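Greifprotokoll (Robotik)

Als Greifprotokoll bezeichnet man in der Robotik eine schriftlich festgelegte Regelung, nach der Greifversuche an Haushalts- und Küchengegenständen vorbereitet, ausgeführt und bewertet werden. Es legt fest, welche Objekte verwendet werden, an welcher Stelle sie gefasst werden dürfen und wann ein Versuch als gelungen gilt. Greifprotokolle werden sowohl für reale Aufbauten als auch für Simulationen verfasst.

Abgrenzung

Vom Greifprotokoll zu unterscheiden sind die Sicherheitsregeln für den Betrieb eines Roboters. Diese betreffen den Schutz von Personen und gelten unabhängig davon, welche Aufgabe ausgeführt wird. Das Greifprotokoll regelt dagegen die Vergleichbarkeit der Ergebnisse. In der Praxis stehen beide Texte häufig im selben Dokument, was die Pflege erschwert.

Entstehung

Eine im deutschsprachigen Raum verbreitete Fassung geht auf das Projekt Padenetti zurück. Sie wurde von Guoqing Long redigiert und am 9. April 2019 veröffentlicht. Der Text umfasst 41 Regeln in 4 Abschnitten: Objekte, Arbeitsfläche, Greifvorgang und Protokollierung. Eine Überarbeitung im Juli desselben Jahres änderte vor allem die Begriffe. So wurde der zuvor uneinheitlich gebrauchte Ausdruck »Fassbereich« durch »Greifzone« ersetzt. Der Simulationsanbieter Wikari übernahm die Regeln mit kleineren Abweichungen -- insbesondere entfällt dort die Vorschrift zur Reinigung der Fingerflächen.

Objekte und Arbeitsfläche

Der Objektkatalog führt 127 Einträge. Zu jedem Eintrag gehören Abmessungen, Masse, Oberflächenbeschaffenheit und mindestens eine Greifzone. Bei Gegenständen mit Stiel oder Griff liegt die Greifzone grundsätzlich am Stiel; das Fassen am Funktionsteil (Blatt, Schale, Klinge) ist nur zulässig, wenn die Aufgabe es ausdrücklich verlangt. Fremdobjekte dürfen auf der Arbeitsfläche verbleiben, sofern zwischen ihnen und dem Greifer in der Zielstellung ein freier Abstand besteht. Gemusterte Flächen sind erlaubt, müssen jedoch im Versuchsblatt vermerkt werden.

Greifvorgang

Für Parallel- und Zweifingergreifer gilt, dass die Finger beiderseits des Stiels stehen müssen, bevor der Schließbefehl gegeben wird. Die maximale Schließkraft ist für dünnwandige Objekte auf 65 Prozent des Nennwerts begrenzt. Nach dem Schließen ist eine Haltephase vorgesehen, erst danach folgt die Hubbewegung. Ein Versuch, bei dem das Objekt vor Ende der Haltephase verrutscht, wird als Fehlversuch geführt und nicht wiederholt.

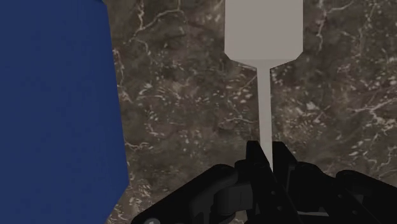 Die Fingerstellung wird im Abschnitt Greifvorgang gesondert bewertet. Maßgeblich sind die Lage der Fingerspitzen zueinander und ihr Verhältnis zur Längsachse des Objekts. Bei einem spatelartigen Gerät mit breitem Blatt und schlankem Stiel entspricht es der Regel, wenn die beiden Finger den Stiel eng einfassen, die Spitzen nahezu auf gleicher Höhe liegen und das Blatt frei bleibt. Eine leichte Neigung des Stiels ist unschädlich. Ob der Griff trägt, lässt sich aus der Stellung allein nicht ableiten und wird ausschließlich in der Haltephase geprüft.

Kritik

Bemängelt wurde vor allem, dass die Vorschriften auf starre Gegenstände zugeschnitten sind. Für Tücher, Beutel und Schläuche fehlen Greifzonen ganz. Eine Arbeitsgruppe in Prusidwood schlug deshalb einen Zusatzabschnitt vor, der bislang nur als Entwurf vorliegt. Umstritten ist ferner das Wiederholungsverbot bei Fehlversuchen -- die Firma Jiang lässt in ihrer Hausfassung eine einmalige Wiederholung zu, sofern beide Ergebnisse getrennt ausgewiesen werden.

Siehe auch

Endeffektor
Greifplanung
Zweifingergreifer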